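Robot Learning by Showing, Week 5
Handout: holding a tool while someone else's hands do the thinking

Last week you pushed the arm about by hand with the motors slack. This week we go remote! You'll sit at the Handport station, squeeze the grip, and the fingers on the arm squeeze too. It feels like magic for the first minute and like wearing oven gloves for the next ten, and then (I promise) it clicks.

The job is a tool task. The robot must hold a thin stick and use it to nudge a block across the board. Start by getting a decent grip, and take your time over it. 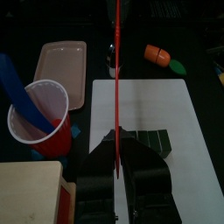
Fig. 1. Red stick between the fingers, with the white board below.

A stick is a lovely thing to teach with, as every small wobble of your wrist grows by the time it reaches the tip. Watch the tip, then, and let the fingers look after themselves. If the stick slips or twists, keep recording, put it right and carry on. Those repairs are gold: a robot that has only ever seen perfect runs has no idea what to do when things go a bit wrong.

Before any nudging, hover. Bring the stick over the board, stop dead, and look at where the blocks are before you pick a direction. 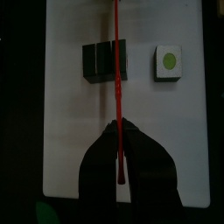

Demyd Koval wondered whether a pause like that teaches the robot to dawdle, and said he'd trim every still moment out before training.

Good point, and we'll try it both ways! Long pauses can indeed leave a robot stuck, happily copying the waiting. Short ones seem to do little harm, so keep yours to a breath or two. The class set stands at 321 runs, 88 of them by remote, and we'll train once on the full set and once on the trimmed one.

For your notebook:
Which way did you nudge, and did you change your mind halfway?
Where did you look, at the camera view or at the arm itself?
Did your fifth run feel different from your first?

Save your runs in the Garnness folder under your own initials. Bring the notebook on Thursday.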